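**Second progress report to the Bautista Fund – household sorting project, Arkik workshop**

Thank you again for your patience with this one. It was promised for the start of February, and it is coming to you toward the end of the month, with a fault report folded into it that I would much prefer not to be writing. The short version is that our grippers squeeze soft packages harder than we told you they did, and we stopped the tube and sachet work while we sorted out why.

The part of the project affected is the medicine box task, in which small items like ointment tubes are picked up, held upright and put back into a storage container. 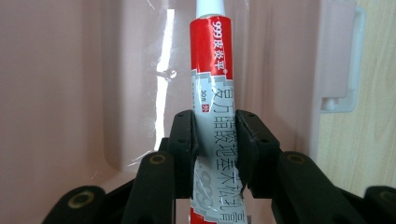
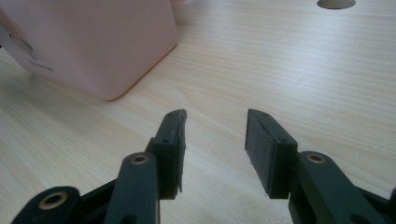 The fault first showed itself on a Sunday afternoon session, when a tube of hand cream split along its crimp and emptied itself over the fingers, the table and a fair part of somebody's sleeve. We put that down to a tired old tube. Then it happened again with a different one, and after that we went back through the logs properly. Out of 678 recorded grasps on soft packages, 70 had closed further than the limit we set at the start of the project. Most of those did no harm beyond a crease, but 9 of them damaged the item, and I don't think it's right to call that bad luck.

We sent the numbers to our partners at Cetby the same evening, and the reply was quick and rather blunt. Drurkau wrote back that the limit itself was never the trouble, that we had been checking it with a new pad on a hard test block and then trusting the same figure for a worn pad on something that gives, and that anyone pressing a thumb into a half-empty tube could feel the difference. The same message asked, fairly enough, why pad wear wasn't on the daily checklist when screw tightness was.

I have to say the point was well made, and our own bench tests have since backed it up. As a pad wears, its inner face loses its shape and the grip lands on a smaller patch of the package. The closing distance reads the same on the screen, but the pressure on that patch climbs. The people running the sessions had also got into the habit of squeezing a little more when a tube started to slip (I did it myself, more than once), and that made things worse without anyone really noticing.

### What we have changed

- Pads are now looked at before every session and swapped at the first sign of fraying or a lifted edge. Whatever the look of them, they come off after 200 grasps.
- The closing limit is set again with every new pad, on a soft test tube filled with water.
- If an item slips twice, the person running the session puts it down and writes a note. No third try with a harder squeeze.
- Anything that splits or leaks ends the session. Gloves on, item bagged, table and fingers wiped down before we go on.

That last one matters to us most. A burst tube of hand cream is a nuisance, but some of the packages in this task are real medicines, and we don't want them on anybody's skin by accident. No one was hurt in any of the cases above, and the two splits I described were both plain hand cream.

### Where this leaves the schedule

We lost the better part of two weeks of soft package work. The hard items (bottles, boxes, the little pill organizers) carried on as planned and are slightly ahead, so the overall count isn't as far behind as you might fear. The 70 over-limit grasps have been marked in the data and kept out of the training set for now. There is a friendly argument going on here about whether they should be used later as examples of what a bad grasp looks like, and I'll let you know how that comes out.

On money, the extra pads come out of the spares line, and there is enough left in it to see us through to the next report. I'm not asking for anything more at this stage. The one thing I would like your agreement on is moving the foil sachets to the following quarter – they are thinner than the tubes, and I'd feel a good deal happier starting them once we have a full month of the new checks behind us. If a call is easier than a letter, mornings are best at our end.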